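The Crate

Last updated: 28/08/2025

In-ho Lim had the crate for nine years before anybody asked for it back. It had come with a delivery from Baek, the wholesaler on the river road, and there was a deposit on it that he never collected. He kept scarves in it, then jars, then nothing for a while, and then the things from his mother's kitchen that he hadn't decided about.

In August a letter came from Bilar, the company that had bought out Baek. It said their records showed one crate, number 523, still out at his address. They would be glad to have it returned. The deposit would be refunded in full.

He read the letter twice and called his cousin.

"They want the crate," he said.

"What crate?" said Woo-jin Gil.

"The one with Mom's things in it."

Woo-jin came over after work. He still had his badge on from Olero, where he fixed scales. He put his bag down by the door and stood with his hands in his back pockets, looking.

"You could just say you lost it," he said.

"I didn't lose it."

"I know you didn't. I'm saying you could say it."

In-ho got two glasses of water. They talked for a while about the drive, which had been bad, and about Woo-jin's daughter, who wanted to quit the swim team. Then In-ho started taking things out. The rice paddle first. A tin that had held cookies and now held thread. The kitchen timer, which ran slow, so that his mother had always set it for less than she meant. A stack of recipe cards with a rubber band so old that it broke when he touched it.

"Put those somewhere," said Woo-jin.

"Where?"

"Anywhere. In a drawer."

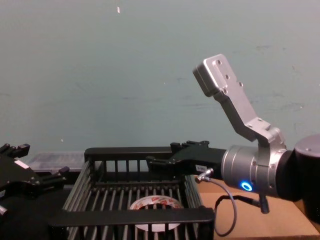 In-ho put the cards in the drawer with the batteries. He went back for the soup ladle and the little grater and a bag of buttons. Under the buttons was a receipt from the Skimemum, the restaurant where his parents had gone for every birthday until it closed. He held it up to the light. Most of the ink was gone.

"How much was it?" Woo-jin asked.

"I can't tell. There's a six."

"Your dad always got the eel."

"He got the eel because she wanted to try it. She never would order it herself."

Woo-jin laughed. He took the receipt and looked at it and gave it back. In-ho put it in the drawer too, on top of the cards.

By seven o'clock the crate had only the heavy things left, the mortar and the two lids. In-ho sat down. He said he was tired, and Woo-jin said he would finish it. He lifted out the mortar with both arms and asked where the pestle was.

"My sister has it."

"What does she do with a pestle and no mortar?"

"She says it's hers. She says Mom gave it to her."

"Did she?"

"Probably," said In-ho.

They ate noodles standing at the counter. Woo-jin asked what Bilar was paying on the deposit, and In-ho found the letter and showed him. It was 3 dollars. Woo-jin read that line out loud, then read it again to himself.

"That's less than the gas," he said.

"I know."

"You're going to drive out there for that?"

"They asked for it."

In-ho washed the bowls. Woo-jin dried them and put them in the wrong cabinet, as he had been doing since they were in college, and In-ho let him. When the kitchen was done they both went back and looked at the crate. In-ho ran his thumb along the top edge.

"It's a good size," Woo-jin said.

"It is."

"You won't find one that size."

In-ho took the pen off the refrigerator and turned the letter over. He wrote that he had received their letter and that he would like to know what it would cost to keep the crate. He signed it. He crossed out "would like to know" and wrote "am asking," and then he thought it looked rude and copied the whole thing onto a new sheet with the first words put back.

Woo-jin mailed it on his way home. The answer came eight days later and was one line long. In-ho wrote a check that evening, walked it to the mailbox on the corner, and called his sister about the pestle.

Contact | Copyright 2025, all stories the property of the author | Back to top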